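Household Textiles Project, Niltthorpe
Progress report to the Kubiak Fund
Reporting period ending in May

1. Position against plan

The grant provides for 2,000 recorded folding sequences made with hand-held grippers in lived-in homes. At the close of the period 486 had passed review. This is below plan. The shortfall follows from a fault in the grippers, described in section 2, which led us to suspend recording from a Tuesday afternoon until replacement parts had been fitted and checked.

Work is carried out on beds with the household's own covers and cushions left in place. Fleece and other napped fabrics make up the larger part of this phase.

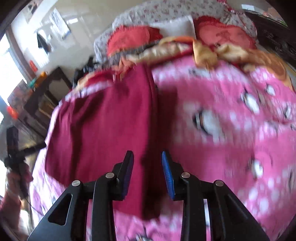

Larasati Nasution asked, on reading a draft of this section, whether the suspension had been wider than it needed to be, given that the fault was confirmed on one unit only. Our answer is that all 4 units carry pads from the same batch, and that an operator has no means of telling a sound pad from a failing one by eye.

2. The fault

The rubber pad on the inner face of a jaw is bonded to the plastic finger. On the affected unit the bond gave way along one edge. The pad then shifted under load, the jaws closed out of line, and the operator, Fikri Sumampouw, had the side of his thumb caught between a linkage plate and the outer arm. The injury was minor and was treated on site. He stopped work at once and reported the matter to Dewanti Lumenta, as the procedure requires.

A second consequence came to light in the recordings. The jaw opening is logged from the position of the linkage, so a displaced pad produces a width that is wrong and yet looks plausible. Hakim Majimbun has gone back through the affected sessions and withdrawn those where the logged width and the video disagree.
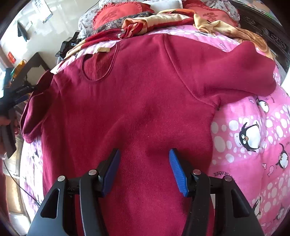 The bonding was done at our Bokedstead workshop with an adhesive suited to rigid plastic but poorly suited to rubber. The pull test in use at the time was applied straight outward from the jaw – never sideways, where the load falls when cloth is dragged. We accept that this was an error in our own procedure. The supplier of the pads is not at fault.

3. Measures taken

All pads have been removed and refitted with a different adhesive. The sideways pull test is now part of acceptance, and each operator repeats a short version of it before a session. Sessions end if either pad moves.

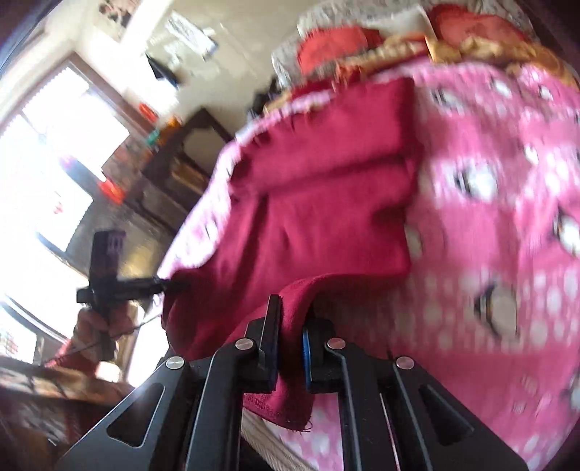 Guards for the linkage plates have been drawn up but not yet fitted. The first pattern fouled the pivots when the jaws were fully open, and a revised one is being cut. Until guards are in place, operators have been told to keep both hands clear of the plates while the jaws are moving.

4. Next period

Zulkifli Hidayat will submit a revised schedule separately. We do not request additional funds. We do ask that the date for the second delivery be moved back by six weeks – the first delivery is unaffected.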